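Nondari launches the Prulside scarf collection

21 February 2022

Hello from the Nondari studio! I'm Noreen Sethi, I design the scarves, and I get to write this one myself because our newest collection is finally ready to go out the door. It's called Prulside, and it goes on sale today in our online shop and at the Lawal store in Nastden.

Prulside has 15 scarves in 3 shapes: a big square, a long skinny one and a little neck scarf you can tie on a bag handle (my favorite way to wear it, I have one on every bag I own). The colors are mustard, brick red, a soft gray and a green I fought for all through December. Mirjana Begović drew the prints by hand, and she filled so many sketchbooks that we could have made a second collection out of the leftovers — maybe we will!

"I wanted prints that look good scrunched up," says Mirjana. "Most people never see a scarf flat after the day they buy it, so I kept knotting my test pieces and drawing again."

I wear the big square over a plain wool coat, folded in half and tied at the back. The skinny one is great with a denim jacket, or through belt loops if you're feeling brave. And please don't save the neck scarf for special days, it goes with a T-shirt just fine.

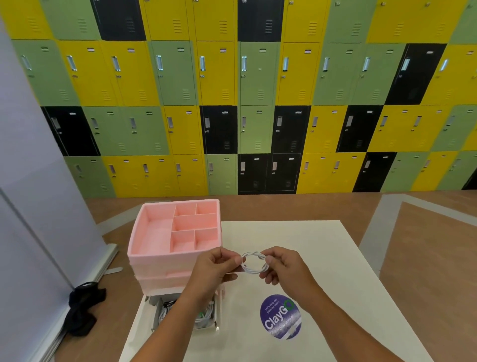 The first run is 1092 scarves in all, and each one comes folded in a cotton pouch you can use again when you travel. Wash them by hand in cool water and iron them on low, from the back.

Stylists and editors who would like to borrow pieces for a shoot can write to me at the Nondari studio. Loans are for 2 weeks, and Mirjana is happy to talk about her prints too.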